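Storage heaters: your questions

Last updated 2023-02-04

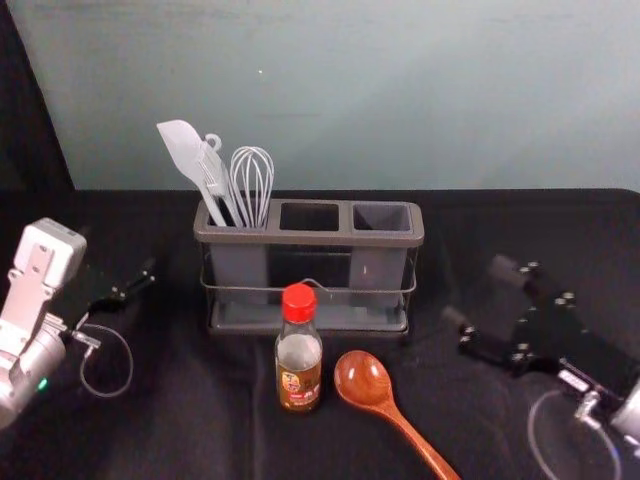

Utensil holder on a black cloth, left compartment in use.

We get the same calls every winter so have put the answers in one place. If yours isn't covered ring the Trotcombe office or use the form. Lines are busy till mid morning, afternoons better.

What is a storage heater, in short?

A metal box full of heavy bricks. Charges up overnight on cheap rate electric, lets the heat out next day. Old ones let it out whether you want it or not. Newer ones have a fan and a timer and hold on to it better.

Do I need a special tariff?

Yes, or there's little point. You want a two-rate meter with a cheaper night rate. Ask your supplier which hours are yours, they vary by area and sometimes by street. Don't go by what next door says.

What do the two dials do?

Input = how much it takes in overnight. Output = how fast it comes out. On some models output is called boost or room temperature. Turn output down before bed, otherwise you are heating an empty lounge at 3am and it's all gone by lunch.

Cold snap coming, what do I set?

Input up the evening before. Not the morning of, too late by then. Output low until you're home. When it turns mild put the input back down again, people forget this one and then ring us about the bill.

My heater is stone cold this morning. Is it broken?

Maybe not. Check in this order:
Wall switch on? There are often two, one for the charge and one for the fan or boost.
Input dial above minimum?
Tripped switch in the night rate consumer unit (often a separate box from the main one)?
Power cut overnight?
If all fine and it's still cold the next morning, ring us. Probably an element or the cut-out.

Only one end gets warm. Why?

One element gone, most likely. It'll carry on working but you get less heat for the day. Most makes can be fixed without a new heater. We carry elements for the Ivix range in the van, others are ordered in.

It smells of burning. Should I worry?

First charge of the autumn, a dusty smell is normal and goes within a day or two. Give the grilles a hoover before you switch on. If it smells of hot plastic, or there are scorch marks on the wall or switch, turn it off at the wall and ring us straight away.

Can I dry washing on it?

No. Nothing on top, nothing draped over the front. The cut-out will trip and then you need an engineer to reset it on most models. Worse things can happen as well. Same for curtains, keep them short or tied back. Sofa at least a forearm's length away.

Can I swap my old heaters for new ones like for like?

Usually. The newer type often needs a second supply that is live all day, for the fan and controls. Some flats have it already, some don't. Ragnvald Solheim does our surveys and will tell you on the day. Takes him under an hour for a two bed flat.

Which models do you fit?

Mainly two. The Ivix 97 for halls and small bedrooms, the Ivix 456 for living rooms. We also do Lashari panel heaters where a storage heater would be daft, e.g. a box room used once a month. We stopped fitting Desach in January, spares were taking too long to come. We still service them.

How much is a survey?

£100, taken off the final bill if you go ahead. No charge for a second visit if we need to check something we missed.

And a service call?

£97 for the first heater, cheaper for each one after on the same visit. Parts extra. We'll ring with a price before ordering anything.

How long does fitting take?

A day for a normal flat. Two if new cable has to go in. The bricks come in separate boxes and are heavy, so please tell us about stairs, lifts, parking etc when you book. The heaters won't be warm that night, they have to charge first, so plan for one chilly evening.

Do you take the old ones away?

Yes, included. One thing to know: some very old heaters have asbestos inside. If yours was put in before the mid seventies don't open it, dont let anyone else open it either. Send us a photo of the label and we'll check. Removal is then done by a licensed firm and quoted separately.

I rent. Can I book a repair myself?

Speak to your landlord or agent first. We can't start work on a rented place without their say so in writing. An email is fine.

Would I be better off with plug-in heaters?

For one room for one hour, fine. For the whole flat all day, no, you'd be paying day rate for the lot. A plug-in is handy as a top up in the evening when the storage heater is running low. Straight into the wall socket please, no extension leads.

How do I make the heat last?

Output low in the day. Doors shut. Curtains closed once it's dark, tucked behind the heater not over it. Draught strip on the front door costs next to nothing and makes more difference then people expect.

Do they need a yearly service?

Not by law. We'd say have them looked at every few years, more often if there's a fan model in a dusty room. Keep the grilles clean in between. Switch off and let it cool right down first.

Can I paint it?

No. Paint smells when it heats up and can block the vents. If the casing is tatty, ask about a replacement front, some makes still do them.

Which areas do you cover?

Trotcombe and the villages round it. Further out, ask. Depends on the week.

Who do I talk to about a quote I've already had?

Yichen Cai in the office. Have your quote number ready, it's at the top right of the letter. Quotes are held for a month, after that we may need to price parts again.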